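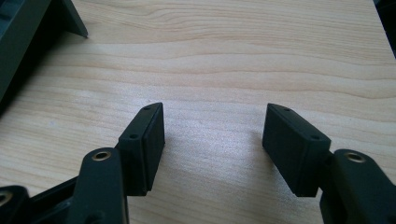
Proceedings > Lab Automation Practice > Full Papers > Section 4

4. Planning the equipment budget

4.1 What had to be bought

The Ledesma site had one bench, one operator and no prior spending line for robotics. We split the purchase into two parts: hand-held grippers for collecting demonstrations, and a fixed arm to be bought later, once the demonstrations showed which tasks were worth automating. Romalance quoted for both parts together. Lanberg quoted for the grippers alone and gave a lower price per unit, with spare parts listed separately.

We chose the split purchase. A fixed arm ties up floor space and needs a guarded area, and in our case that meant moving two workbenches. The grippers could be used on the tables we already had.

4.2 Wear parts and spares

Figure 3 shows one of the grippers open over a wooden table, with nothing between the fingers. The two black finger pads each have a pair of small screw holes on the top face, and brass threaded inserts can be seen in the linkage arms. For budgeting we treated the pads as wear parts and the arms as parts that should last the whole project.

Figure 3. Hand-held gripper with open jaws above the tabletop.

The first plan allowed $300 for spares. This was too low. It covered pads but left out fasteners, replacement inserts and shipping, and small orders from Lanberg carried a handling fee. Yuzuki Oshima, who kept the parts log, proposed a separate line of $1000 for the year, and we adopted it in September. Unspent money from this line could be moved to the arm purchase but not the other way around.

4.3 Operator time

Staff time is often left out of equipment requests. We planned for 300 hours of collection and a target of 2000 demonstrations, and entered the hours as a cost next to the hardware. On this basis operator time was the largest single item – larger than the grippers and spares together. The Zirnovness site used the same sheet but left the hours out, so the totals for the two sites in Table 2 should not be compared directly.

4.4 Timing of the arm purchase

The arm order was held until the demonstrations had been reviewed. Romalance agreed to keep its quote open during the review, with the mounting plate priced as an option.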